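The standing charge: why small electrical loads add up in rented workshops

Most tenants of light industrial units read their electricity bill once a year, when it rises. The figure they look at is the total. The figure that explains the total is usually the base load, meaning the power a unit draws when all the staff have gone home.

Base load is simple to find. A half-hourly meter records consumption through the night, and the lowest steady reading between midnight and 4 in the morning is a fair estimate. In a small workshop it is made up of routers, alarm panels, chargers, a fridge, water heaters on badly set timers and whatever has been left on standby. Each item is minor. Together they run for every hour of the year, and a load of 1,000 watts left on all night costs the same per unit as one that does useful work.

Nele Strobel, who surveys units on the Wanthorpe estate, begins with the distribution board. She isolates one circuit after another and notes the fall in load at each step. The method is slow, and it needs the agreement of everyone in the building, but it finds loads that a walk round with a plug-in meter will miss. Hard-wired extract fans are the usual discovery.

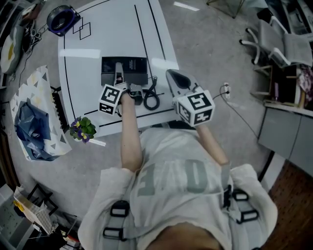 Bakari Kaijage disagrees with starting at the board, and would log every socket for a fortnight before touching a breaker, on the grounds that isolating circuits resets timers and hides the very faults being looked for. Strobel accepts the point for heating controls. For lighting and ventilation she does not.

Both methods depend on a decent record of what is connected. In older units the circuit chart inside the board door is often wrong, having been written for a previous tenant. At Plamham the chart for one unit listed a compressor that had been removed years before, while its contactor was still energised.

Lighting is the next item. Fluorescent fittings with older magnetic ballasts draw more than the rating printed on the tube, and the difference should be added to any estimate. Replacement is straightforward where the fittings are easy to reach. Where they are high, the cost of access can exceed the cost of the parts — a sum which many quotations leave out until the second page.

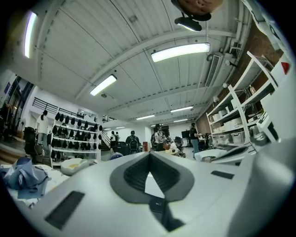 Buildings and Energy Desk

Switching arrangements matter as much as the fittings. A single switch for a whole bay means that one person at one bench lights the entire floor. Splitting a bay into 2 circuits is an afternoon's work for an electrician, provided that the existing cable runs allow it.

Man-sik Ban, who manages lettings at Satance, now asks for the night reading before a lease is renewed. A high reading is not a reason to refuse a tenant, but it does affect how the shared supply is divided.
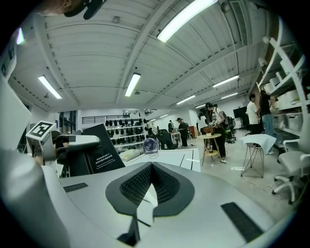 Where supplies are shared, the usual practice is to apportion by floor area. This favours tenants with a heavy base load and penalises those who use their units lightly. Sub-metering removes the difficulty, at the price of a meter for each unit and a person to read it. Readings taken in January and again in July are enough to show whether heating is the cause of a dispute.

A reduction of around 15 per cent in the night load is a reasonable first target for a unit that has never been surveyed. Timers should be checked again after the clocks change, and the circuit chart should be dated and signed each time it is amended.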